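The Feeder That Wants Your Cat to Work for Dinner

Kelly Bezerra has heard the pitch for the Kidex often enough to recite it. Your cat is bored. Your cat eats too fast. Buy the feeder, which hides kibble behind nine little doors and opens them in a different order every meal, and your cat will be slimmer, calmer and smarter by November.

"Smarter how?" she asked when we spoke by phone. "Who gave the cat the test?"

Bezerra runs a boarding house for cats in Prostberg and has had two of the feeders going since spring. She paid for both, $247 apiece, and says she would like some of that back.

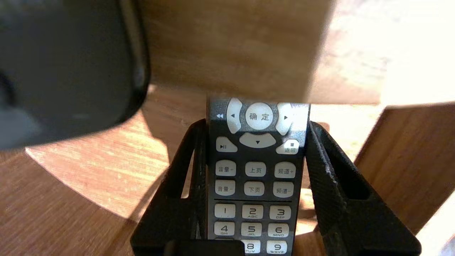

What the cats made of it

The first cat to try it walked up, sniffed a door and sat down. When the door popped open, he left the room. "He came back after 30 minutes and yelled at me," Bezerra said. "So I put his food in a bowl. That was day one."

Others did better. A young tabby worked out that leaning on the lid made the whole thing reset, which opened the first door again. She did this until she ran out of first door. The maker, Kavolen, calls that kind of thing "engagement" in its booklet. Bezerra calls it a design flaw.

I put that to Emil Zürcher, who handles questions for Kavolen. He was polite about it. "Some cats are very motivated," he said. "We see it as a good sign." Asked whether the company had weighed any cats before and after, he said it had "a lot of happy feedback" and offered to send me some. I asked for the weights again. He said he would look into it, and I haven't heard back.

Is there anything in it?

Bezerra isn't against making cats work for food. She used muffin tins for years, with a few pieces of kibble in each cup and a ping-pong ball on top. "It's the same idea. It costs about 9 dollars and you can put it in the dishwasher."

She does give the Kidex one thing. It slows down the gulpers, and she has cleaned up less off the rug. She also likes the timer, though she had to read the booklet twice to set it and it forgets everything when you change the batteries.

Would she buy a third? She laughed for a while. "Ask me when they show me the smart cat."

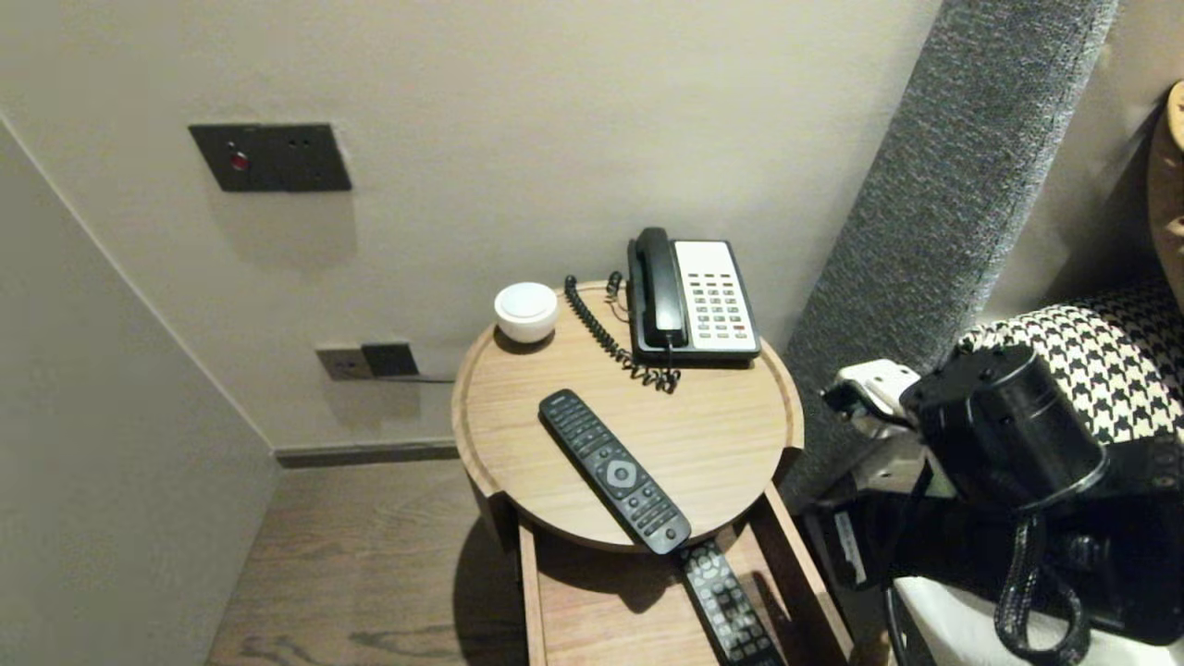 A corded phone on a round nightstand.

More in Pets
The Umali Heated Dog Bed: Warm, Loud, Overpriced
Do Fish Need a Night Light?
Quyên Tô on Why Her Parrot Hates Every Toy
A Leash With a Flashlight in It, Reviewed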